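Kakitz equipment plan, README

Last edited 2 December 2024 by Raelene Gilchrist

What this folder is for

The sheets in this folder cover buying and replacing hand-held grippers for the Kakitz clothes-folding recordings. They do not cover travel or pay for the people who record. Questions about orders go to Raelene. Questions about the recordings themselves go to Silvia Paulík.

Files

orders.csv: one row per item ordered, with supplier, unit price and arrival date
kits.csv: one row per kit, with its label number and where it is now
spares.csv: fingers, screws, cables and memory cards
forecast.csv: what we expect to buy through June

How we plan kits

Recording is done in homes, on beds and tables, with the clothes that are already there. A kit is two grippers, charger, cards and a carry case. Each gripper is budgeted separately because one side tends to wear out before the other. The plan allows for 64 grippers in use and 9 held back as spares. The spares stay with Rundbridge and should not be lent out for demos.
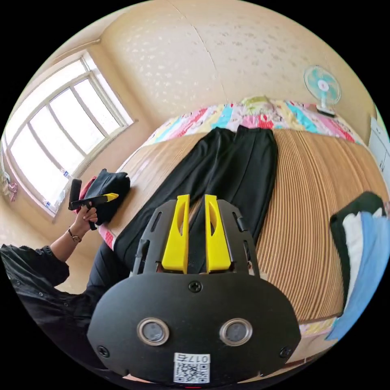 Fingers are the part we reorder most. Aletti sells them in bags of 40 and will not split a bag, so the forecast rounds up to full bags. Akanda quoted a lower price per finger, but shipping takes 90 days and the quote leaves out import fees. It is kept in orders.csv with status "not placed."

Column notes

label_no is text. Keep the leading zeros, or the rows in kits.csv will stop matching the sticker on the gripper. Spreadsheet programs drop them on import unless told otherwise.

unit_price is before tax. Older rows from Rundbridge had tax included and were corrected by hand.

status is one of: not placed, placed, arrived, returned.

Known gaps

Repair time is not tracked. Cable prices in the forecast are last year's. Two carry cases are listed under the wrong kit and will be moved when the cases come back.

Changes

Send edits to Raelene before changing forecast.csv. The other files can be edited directly, with your initials in the last column.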